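Namar Türpaket: Simulationsumgebung für zweiarmige Roboter

Das Türpaket ist das dritte Erweiterungspaket für die Simulationssoftware Namar. Es richtet sich an Labore, Hochschulen und Entwicklungsabteilungen, die das Öffnen und Schließen von Türen mit zweiarmigen Robotern am Rechner vorbereiten wollen, bevor ein echtes Gerät in einem echten Flur steht. Entwickelt wird es von Skornadard, den Vertrieb im deutschsprachigen Raum übernimmt Dimitriou.

Geliefert werden 160 Innenräume mit insgesamt 545 Türen. Die Räume sind vollständig möbliert und lassen sich einzeln laden oder zu einer Etage zusammensetzen. Jede Tür ist als eigenes Gelenkmodell hinterlegt. Einstellbar sind Türbreite, Gewicht, Anschlagseite, Reibung im Scharnier, Federkraft eines Türschließers und der Widerstand der Falle. Griffe gibt es in vier Bauformen: Drücker, Knauf, Stangengriff und Griffmuschel. Wer eigene Griffe braucht, kann sie als Netz importieren und die Kontaktflächen im Editor nachziehen.

Die Beleuchtung wird pro Raum gesetzt. Tageslicht durch Fenster, Deckenlicht und Mischlicht sind voreingestellt, Schatten werden auch für die Roboterarme berechnet. Für das Training mit Kamerabildern ist das wichtig, weil der Schatten des eigenen Arms in echten Räumen oft genau auf Wand oder Türblatt fällt. Er lässt sich zum Vergleich abschalten.

Die Kamera kann frei im Raum oder fest am Roboter angebracht werden. Neigung und Drehung sind in allen drei Achsen einstellbar und können bei jedem Durchlauf zufällig verändert werden. In der Grundeinstellung ist diese Streuung eingeschaltet, sie kann in der Projektdatei auf null gesetzt werden.
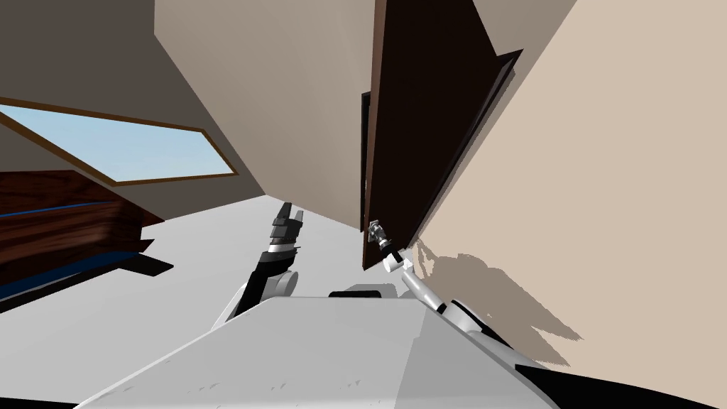

Zweiarmiger Roboter an einer teilweise geöffneten dunkelbraunen Tür, ein Greifer an der Türkante.

Beide Arme werden unabhängig voneinander gesteuert. Im Türpaket sind drei Abläufe vorbereitet: Griff betätigen und ziehen, Griff betätigen und drücken, angelehnte Tür an der Kante nachführen. Bei allen drei Abläufen kann der zweite Arm in Ruhestellung bleiben oder eine eigene Aufgabe bekommen, etwa die Tür aufhalten, während die Basis durchfährt. Parallelgreifer werden mit Öffnungsweite und Fingerbelag modelliert. Sauggreifer werden vom Türpaket nicht unterstützt.

Aufgezeichnet werden Gelenkwinkel, Kräfte am Handgelenk, Greiferöffnung, Türwinkel und die Bilder aller aktiven Kameras. Die Ausgabe erfolgt wahlweise je Durchlauf in einer Datei oder als fortlaufender Strom. Abgebrochene Durchläufe werden mitgespeichert und als solche markiert.

Systemvoraussetzungen

Das Paket läuft nur zusammen mit der Grundversion von Namar ab Ausgabe 4. Benötigt wird eine eigene Grafikkarte; die Größe des Grafikspeichers richtet sich nach der Zahl der gleichzeitig gerechneten Räume. Ohne Bildausgabe kann die reine Physik auch auf dem Prozessor gerechnet werden. Eine Anbindung an die Ablaufplanung Titbridge ist enthalten, muss aber getrennt freigeschaltet werden.

Lizenz und Lieferung

Die Lizenz gilt für einen Arbeitsplatz und ist zeitlich nicht begrenzt. Aktualisierungen sind im ersten Jahr enthalten. Hochschulen erhalten eine Mehrplatzlizenz auf Anfrage. Ausgeliefert wird per Download, ein Datenträger ist gegen Aufpreis erhältlich. Im November kommt eine Aktualisierung mit Schiebetüren, die für Bestandskunden kostenlos ist.

Nicht enthalten sind Robotermodelle mit Herstellerfreigabe. Das mitgelieferte Modell mit zwei Armen ist ein allgemeines Modell und kann frei verändert werden.

Kommentare

türdrücker_77
Läuft bei uns im Institut seit dem Sommer. Die Scharnierreibung ist gut einstellbar, die Voreinstellung fanden wir zu leichtgängig. Mit dem doppelten Wert passt es besser zu unseren Brandschutztüren.

M. aus K.
Kann man die Möbel komplett ausblenden? Wir brauchen nur Wand, Boden und Tür, der Rest kostet Rechenzeit.

Dimitriou Kundendienst
Ja, in der Raumdatei unter »Ausstattung« auf »leer« stellen. Die Kollisionskörper werden dann ebenfalls nicht geladen.

greifbar
Die zufällige Kameraneigung hat mich am Anfang einen halben Tag gekostet, ich dachte, mein Import sei verdreht. Der Hinweis auf die Projektdatei sollte ins Handbuch, möglichst auf die erste Seite. Sonst zufrieden.

labor_nord
Gibt es die Griffmuschel auch für Linkshandanschlag? Im Editor finde ich nur rechts.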